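Unit 3: Materials and Props in Real-Time Games
Course notes, R. Hodžić. Revised 12/22/24

Reading before the lab: Demchenko, chapter 20, on specular response. Skip the section on skin.

A prop in a game is a mesh, a set of textures and a material. The mesh gives the outline. The textures give variation across the surface. The material tells the renderer what to do with light. Most student work in Grodden, the sample level used in this course, goes wrong at the material stage - the mesh is fine and the metal looks like gray plastic. 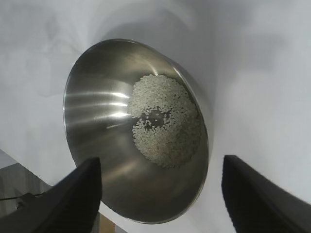 Metals need three inputs in our pipeline: base color, roughness and a metallic value. Set metallic to one for bare metal and leave it there. Roughness controls how far a highlight spreads. Brushed steel also stretches its highlights, as in the pale streaks on the left of the bowl's interior, so a single roughness value will not reproduce it. Use the anisotropy slot in Tustaneo and check the tangent direction on curved parts. The rim takes a thin bright line of its own and should have real bevel geometry.

Small loose items are a separate problem. Rice, gravel and coins are not modeled one by one with physics on each piece. Build a mound as one static mesh, then scatter up to 300 instanced grains over its surface to break the edge. Turn off shadow casting on the instances past the first detail level.

Lab task: build one metal container with contents for the Grodden kitchen. Submit the Skastus project file and nearly final textures. Name files by surname and unit number.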